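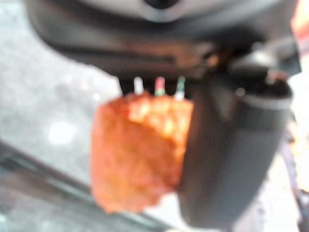

튀김류 다과 근접 사진

상온에 두는 튀김과 과일 다과의 제공 시간 및 보관 기준 문의

Bindus 생활도움 게시판 > 식품·행사 운영 > 다과 준비
조회 1355

Besa입주사라운지
안녕하십니까. 당 라운지에서는 분기마다 입주사 임직원을 대상으로 다과회를 운영하고 있으며, 다음 행사를 앞두고 음식 제공 기준을 문서로 정비하고자 문의드립니다.

행사는 14시에 시작하여 해가 질 무렵 종료됩니다. 음식은 외부 업체인 Eglītis에서 조리된 상태로 납품받으며, 구성은 한입 크기의 튀김류, 제철 과일, 제과류, 음료입니다. 튀김류는 대략 400개를 주문할 예정입니다. 라운지에는 조리 설비가 없고 가정용 냉장고와 소형 오븐만 비치되어 있습니다.

종전에는 모든 음식을 시작 시각에 맞추어 한꺼번에 진열하였습니다. 이 경우 행사 후반에는 튀김이 눅눅해지고, 썰어 둔 과일의 표면이 마르며, 남은 음식을 어디까지 보관할 수 있는지에 대하여 담당자마다 판단이 달랐습니다. 지난 행사에서는 남은 튀김을 다음 날 오전 회의에 다시 내놓은 일이 있어 내부에서 이의가 제기되기도 하였습니다.

이에 다음 사항에 관하여 경험이 있는 기관이나 단체의 의견을 구합니다.

첫째, 튀김류를 상온에 진열할 수 있는 시간을 어느 정도로 정하는 것이 적절한지 여부.
둘째, 통째로 납품되는 과일과 손질된 과일의 취급을 달리 정하여야 하는지 여부.
셋째, 진열대에 올렸던 음식과 올리지 않은 음식의 사후 처리 기준.
넷째, 납품업체와의 계약서에 반드시 기재하여야 할 사항.

관련 양식을 공유해 주실 수 있는 경우 더욱 감사하겠습니다.

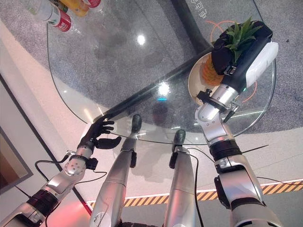

추가로 말씀드리면, 참석자 가운데 식품 알레르기가 있는 분이 계시나 사전 신청서에 해당 항목이 없어 현장에서 구두로 확인해 왔습니다. 신청서 개정도 함께 검토 중이오니 이에 대한 의견도 부탁드립니다.

Stidham행사지원실
문의하신 내용에 대하여 당 실에서 적용하고 있는 기준을 안내드립니다. 당 실의 내부 기준이며, 관할 행정기관의 지침이 별도로 있는 경우에는 해당 지침이 우선합니다.

1. 튀김류의 진열 시간
보온 기구를 사용하지 않는 경우 조리 완료 시점이 아닌 반입 시점부터 계산하는 사례가 많으나, 운송 시간이 누락되므로 권장하지 않습니다. 당 실은 조리 완료 시각을 납품서에 기재하도록 하고, 보온 장비에서 꺼낸 시각부터 2시간을 넘긴 튀김은 진열대에서 회수합니다. 실내 온도가 높은 여름철에는 한 시간으로 단축합니다. 운송 중 보온이 이루어지지 않았다면 운송 시간도 진열 시간에 포함하여 계산합니다.

귀 라운지와 같이 오후 내내 이어지는 행사라면 전량을 한 번에 납품받는 방식 자체를 재검토하시기 바랍니다. 시작 직전과 중간 휴식 전으로 나누어 납품받으면 음식의 품질이 유지되고 폐기량도 줄어듭니다. Eglītis와 분할 납품에 관한 협의가 가능한지 먼저 확인하십시오. 운송비가 추가될 수 있습니다.

튀김을 담을 때에는 깊은 그릇에 쌓지 않고 넓은 접시에 한 겹으로 펼치며, 뚜껑을 완전히 닫지 않습니다. 밀폐하면 내부에 수증기가 맺혀 겉면이 빠르게 눅눅해집니다. 접시 바닥에 기름종이를 깔되 한 차례 교체할 때마다 새것으로 바꿉니다. 먹고 남은 접시 위에 새 튀김을 덧붓는 행위는 금지하고 있습니다. 새로 내는 음식은 새 접시에 담아 접시째 교체하여 주십시오.

2. 과일
껍질을 벗기지 않은 통과일은 장식을 겸하여 진열할 수 있으며 위의 시간 제한을 적용하지 않습니다. 다만 파인애플, 멜론과 같이 껍질이 단단한 과일도 칼을 대기 전에 흐르는 물로 겉면을 씻어야 합니다. 껍질에 묻은 오염 물질이 칼날을 따라 과육으로 옮겨 갈 수 있기 때문입니다.

손질한 과일은 냉장 보관하였다가 소량씩 내고, 튀김류와 동일하게 2시간을 상한으로 합니다. 사과와 배는 갈변이 빠르므로 제공 직전에 썰거나 옅은 소금물에 잠시 담갔다가 물기를 제거합니다. 포도는 송이째 씻은 뒤 가위로 작게 나누어 두면 집게 사용이 수월합니다.

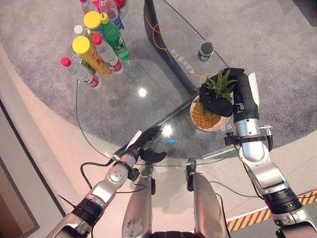
파인애플의 경우 잎을 잡고 비틀어 분리하는 방법과 칼로 윗부분을 잘라내는 방법이 모두 쓰이나, 당 실에서는 손이 베일 우려를 고려하여 조리용 장갑 착용을 의무로 정하고 있습니다. 가운데 심은 질긴 편이므로 제거한 뒤 제공합니다. 손질에 쓰는 도마는 육류용과 구분하여 별도로 비치하시기 바랍니다.

3. 남은 음식
진열대에 한 번이라도 올린 음식은 손을 대지 않은 것처럼 보이더라도 재제공하지 않습니다. 다음 날 회의에 다시 제공한 건은 당 실의 기준으로는 허용되지 않는 사례에 해당합니다. 진열하지 않은 예비분은 반입 즉시 냉장 보관한 경우에 한하여 다음 날까지 사용할 수 있으며, 속까지 충분히 재가열하여야 합니다. 냉장고에 넣은 시각을 적은 표지를 용기마다 부착하고, 표지가 없는 용기는 폐기합니다. 참석자가 개별적으로 음식을 가져가는 것은 원칙적으로 허용하지 않습니다.

4. 계약서 기재 사항
당 실에서 사용하는 계약서에는 다음 항목이 포함됩니다.
조리 완료 시각 및 납품 시각의 기록 의무
운송 중 보온·보냉 방법
품목별 원재료 및 알레르기 유발 물질 목록의 사전 제출
품목 변경 시 통보 기한
튀김 기름의 종류 및 공용 여부
용기 회수 책임과 회수 시각

튀김 기름의 공용 여부는 누락되기 쉬운 항목입니다. 새우를 튀긴 기름으로 감자를 튀긴 경우 원재료 목록에는 새우가 나타나지 않을 수 있습니다.

다과담당자모임
오븐이 있으시다면 재가열은 전자레인지보다 오븐이 낫습니다. 예열을 충분히 하고 튀김을 겹치지 않게 놓으십시오. 저희는 400그램씩 나누어 넣는데 한꺼번에 많이 넣으면 가운데가 미지근합니다. 시간은 기종마다 달라 말씀드리기 어렵습니다. 과일은 그냥 조금만 주문하시는 편이 좋다고 생각합니다. 늘 남습니다.

Bindus게시판안내
알레르기 관련 신청서 개정에 대하여 보충하여 안내드립니다.

신청서에는 자유 기재란만 두지 말고 선택 항목과 자유 기재란을 함께 두시는 것이 바람직합니다. 자유 기재란만 있는 경우 "해물"과 같이 범위가 불분명한 답변이 접수되어 재확인이 필요해집니다. 선택 항목에는 난류, 우유, 밀, 대두, 땅콩, 견과류, 갑각류, 생선, 복숭아 등을 포함하시고, 나머지는 납품업체가 제출한 원재료 목록과 대조하여 추가하십시오. 파인애플이나 키위를 섭취한 후 입안이 따갑거나 가려운 증상을 호소하는 분도 있으므로 과일 역시 기재 대상에 포함하시기 바랍니다.

수집한 건강 관련 정보는 행사 운영 목적 외로 사용할 수 없도록 신청서에 명시하고, 동의 여부를 확인하는 칸과 보관 기간을 함께 기재하십시오. 저희 게시판 운영진이 참고용으로 제공하는 양식은 자료실의 '행사 신청서' 항목에서 내려받으실 수 있습니다.

현장에서는 음식별로 이름표를 세우고 유발 물질을 한글과 영문으로 병기합니다. 이름표는 접시 앞에 고정하며, 접시를 교체할 때 내용이 일치하는지 확인합니다. 집게는 접시마다 따로 두고 옮겨 쓰지 않도록 안내문을 부착하십시오. 증상이 발생한 참석자가 있을 경우 즉시 119에 신고하고, 해당 음식과 이름표는 치우지 말고 따로 보관하여 원인을 확인할 수 있도록 하여야 합니다.

Besa입주사라운지
상세한 답변에 감사드립니다. Eglītis에 분할 납품 가능 여부를 문의하였으며 현재 회신을 기다리고 있습니다. 계약서 항목 가운데 튀김 기름의 공용 여부는 당 라운지에서 미처 고려하지 못한 부분으로, 개정안에 반영하겠습니다. 용기 회수 시각은 업체마다 차이가 큰 것으로 알고 있는데, 당일 회수가 어려운 경우 세척까지 주최 측에서 부담하는지 추가로 여쭙습니다.

Stidham행사지원실
당 실은 남은 음식물을 제거하는 것까지만 부담하고 세척은 업체가 맡는 것으로 정하고 있습니다. 다음 날 오전 회수를 조건으로 합니다.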